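Comparing two grippers for bathroom cleaning tasks

Project report, group 3
Paavo Lappalainen, Marjatta Ruotsalainen, Killian Royer
Supervisor: Oskari Riihimäki

3. Test method

Both grippers were fitted to the right arm of the humanoid. The first was the Tronari, a box-shaped gripper with a firm parallel grip. The second was the Nondo, which has softer fingers and weighs less. We kept the arm controller and its settings the same for both, so that any difference came from the gripper.

Each gripper did nine runs. In a run, the robot had to hold a toilet brush by the handle, bring it over the bowl and scrub under the front of the rim. Lid up and seat down was the starting position every time. A run was stopped if the brush turned in the grip or the wrist reached its limit. 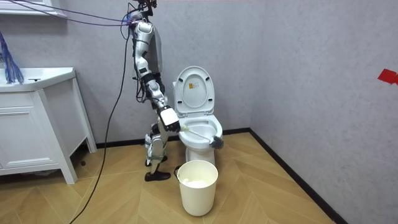

Figure 2. Brush task with the Tronari gripper, bristle head in the front of the bowl.

4. Results

The Tronari finished six of its nine runs. In two of the failed runs the wrist reached its limit before the brush got to the far side – the gripper body is long and takes up space above the rim. In the third the handle turned.

The Nondo finished three runs. It was easier to place near the bowl, but the handle turned in the fingers as soon as the bristles met any resistance. Marjatta tried wrapping the handle in rubber tape after the main tests. This helped, but those runs are not included in the results.

5. Further work

We would like to repeat the test in March with a thicker handle and a shorter mounting plate for the Tronari. The left arm was not used in this part of the project.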